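Usteck Unside 2
Two-arm hand-guided teaching station

Overview
Specification
What is supplied
Ordering

The Unside 2 is a bench-mounted station for recording manipulation tasks with two arms. The operator either takes hold of the arms and moves them through the task, or drives them from a separate pair of leader handles. Both methods write the same file format, and both can be used within one recording. It replaces the Unside 1, which allowed hand guiding on one arm only.

Hand guiding

Each arm is released for guiding from its enabling switch. With the switch held, the joint controllers compensate for the weight of the arm and the fitted gripper, and the arm can be moved with one hand. Releasing the switch holds the arm where it is. Gripper payload must be entered in the setup page before first use; an incorrect value will cause the arm to drift up or down while guided.

The arms can be released together or one at a time. For tasks where one arm holds a part and the other works on it, the usual method is to guide the holding arm first, lock it, and then guide the second. The recording may be paused while the operator changes sides. Pauses are marked in the file and are left out of playback unless the "keep dwell" setting is on.

Remote control

The leader handles connect to the station controller by a single cable and may be placed up to 12 m away. Motion is scaled 1:1 by default. A scale of 1:2 is available for fine placing, and can be changed during a recording with the left thumb key. Force is not reflected to the handles. If the difference between leader and follower position exceeds the set limit, the followers stop and the handles must be brought back into line before work continues. 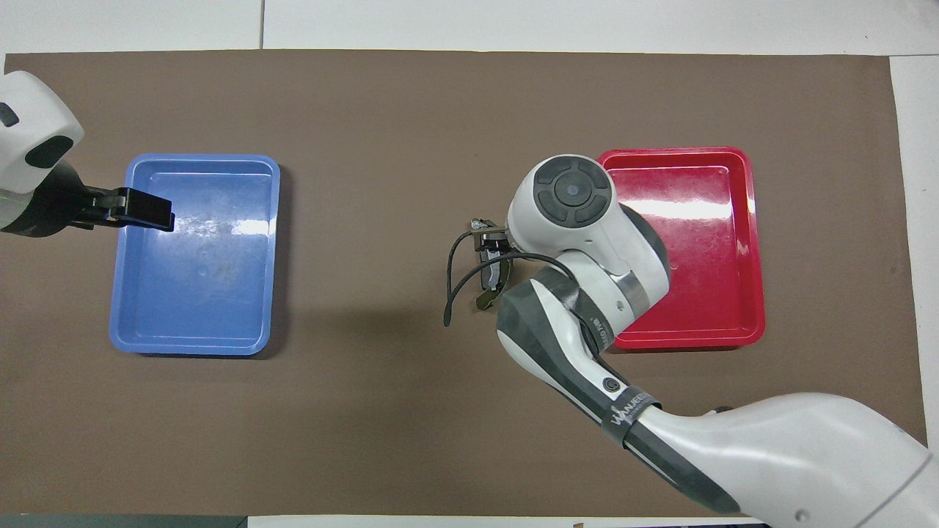 Sorting and transfer tasks are taught on the tray layout, and new operators should begin there. The tray positions are entered in the work cell file as named areas, so a recording made at one station can be replayed at another after the corner points have been touched off. Touching off takes three points per tray. Repeat it whenever a tray or the mat has been moved.

Starting poses matter more than most users expect. A set of recordings that all begin from the same pose gives a policy that works from that pose and from few others. The controller can move both arms to a randomised start within limits set by the user, and this is switched on in the default profile.

Recording

Joint position, gripper opening, motor current and camera images are stored against one clock. Files are split by episode. An episode can be marked good, poor or discard from the pedal or from the screen, and a discarded episode is kept for 11 days before it is deleted. Notes may be typed against any episode.

During acceptance work at our Humbridge site, Hye-jin Yeo's group recorded 2,407 episodes of a two-tray transfer task, of which 1,579 were made by hand guiding and the remainder with the leader handles. Hand-guided episodes were slower and had smoother wrist paths. The operator's hands also appeared in the camera view in many of them. Where images are to be used for training, we recommend the handles, or a replay pass: the hand-guided path is played back with the operator standing clear, and the images are taken from the replay.

Limits of use

Do not guide an arm with a hand between the gripper fingers. Do not guide both arms into contact with each other; the self-collision check is active in remote control and replay, and is inactive while either enabling switch is held. Cable slack at the wrist should be checked at full rotation in both directions before each new task is taught.

Software

Recordings are edited in Chae, which is included with the station. Chae trims, joins and re-times episodes, and exports joint paths as plain CSV. Version notes are maintained by Ro-un Tak and are found under the Downloads tab.

Supplied with the station

Station controller and screen
Leader handles, one pair, with cable
Foot pedal
Touch-off pointer
Chae licence, one seat

Arms, grippers and cameras are quoted separately. Stations already fitted with a supported pair of arms can be upgraded with the controller and handles alone; please state the arm firmware version when asking for a price.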